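The Husband's Chair

By Rosário Pinheiro

When people in Etmont talked about Henrique Aguiar, they started with his wife. He was the ferry mechanic who had married Manju Awasthi, and Manju Awasthi was the woman who had cooked on television every weekday afternoon for longer than some of her viewers had been alive. Strangers stopped him at the hardware store to ask whether she really used that much butter at home. He always said yes, because it made them so happy to hear it, though the truth was that at home she mostly ate soup.

He had a chair at the studio. It was a folding chair with a canvas seat, and it stood behind the second camera, next to a fire bucket full of sand, and somebody in the early days had written HUSBAND across the back of it in marker. He had sat in it through the year of the puff pastry and the year of the divorce rumors, which had started in a magazine called Vurska and had been news to both of them. (They had read it together in the dentist's waiting room, Manju holding the page and Henrique looking over her shoulder, and she had laughed so hard that the receptionist came out to see who was in pain.)

Now the show was ending. The network had been bought by a company named Mumetgate, and Mumetgate wanted younger kitchens. There would be one last episode in March, with old guests and a band, and the new producer, Valter Macedo, had telephoned the house to ask whether Henrique might like to come out from behind the camera for once and say a few words.

"What would I say?" Henrique asked.

"Whatever you like," said Valter, who was a kind young man and tired. "Tell them how you met. People love that."

How they met was not much of a story, and that was what worried him. She had been on the ferry and the ferry had broken down. He had come up from the engine room with grease to the elbows to tell the passengers it would be 90 minutes, and a woman in a yellow raincoat had asked whether anyone had anything to eat. He had half a cheese sandwich. Over the years Manju had told it on the air in so many ways that the sandwich had become a picnic and the 90 minutes had become a night, and there was a moon in it, and once, when her old friend Bernardo Morais was on as a guest and egging her on, a dolphin.

So he practiced. He practiced in the truck, and down on the dock, where old Frade the deckhand listened politely and said it could use the dolphin. He wrote it out on the back of a parts invoice and lost the invoice, and wrote it out again, and it was never as good as hers.

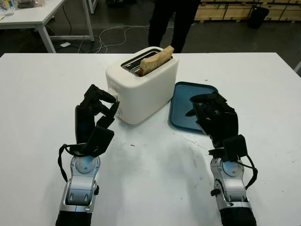

The morning of the taping he got up before she did and put on the suit he had worn to his niece's wedding, and took it off, and put on his work jacket. He thought he would make her breakfast, which in all their years he had hardly ever done, it being a bit like whistling for a violinist. He wanted it plain. There was bread, so there would be toast, and he stood over the white toaster until a slice was leaning up crooked out of the slot, pale gold with the crust a shade darker, just the way she would have sent it back on the show. He buttered it, cut it across, and wrapped one half in wax paper.

She came down in her robe, with her hair in its net, and found him at the table with the other half in front of him, going over his lines.

"You're in your jacket," she said.

"I'm going to tell it the way it happened."

Manju sat down across from him. She looked at the wax paper for quite a while, and then she reached over and put it in the pocket of her robe.

"It was cheese," she said.

"I know it was cheese. I haven't got any cheese."

"And you'd bitten it already. I never told them that part, in all this time. I thought it was nobody's business."

He took out his pen and wrote it down.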